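What We Keep: Family Recipes and How They Travel
A report by Saranya Chowdary
5 December 2018

I should begin by saying that this project was meant to be about migration, and it still is, more or less, but somewhere in October it became a report about recipes. I asked people in three streets of Ondier what they had brought with them when they moved here, and almost everybody started talking about food before I had finished the question!

In all I handed out 77 survey forms and got 37 back, most of them with extra pages stapled on. The forms asked where a family recipe came from, who had taught it, and whether it had ever been written down. I had expected neat index cards. What people described was the backs of envelopes, school exercise books, a calendar from Mofokeng Hardware with a pickle recipe running through two months of it, and quite often nothing on paper at all. Several families told me their recipes had always lived in a kitchen drawer, and that the drawer got emptied out when somebody died or moved house.

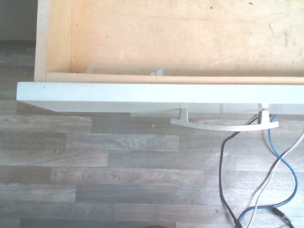

Kavitha Namboodiri felt I was putting too much weight on paper. Her mother never wrote a word down, she told me, and the fish curry came through three countries perfectly well, so I shouldn't write as if a recipe is lost when the card is. I thought about that for a good while, and went back and changed two of my questions.

The second round was done by talking, usually over tea (and usually with far too much to eat). People remembered flavours through swaps. Tamarind was hard to find in the early years, so they used lemon and a bit of brown sugar, and some still do because the children grew up preferring it that way. One couple drove 72 kilometres to Meltero for curry leaves until a neighbour gave them a cutting.
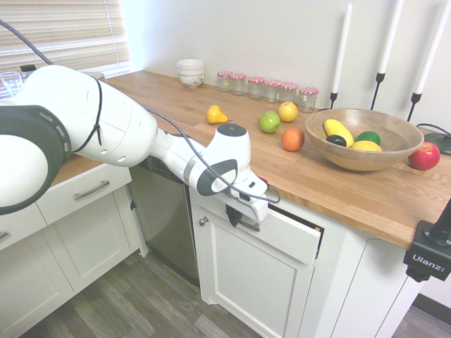
Measurements were the other big surprise. Hardly anyone used them. "A handful" came up again and again, and when I asked whose hand, I was generally shown one. I tried turning four of these recipes into grams with a borrowed scale, and the cooks were very patient with me, but none of them liked the written version much. The lentil one came out at 447 grams of lentils, and I was told firmly to put in a bit more.

For next year I would like to include the Gevell side of town, where the families came earlier, and record people speaking in their first language - my notes in English lose a lot of the colour.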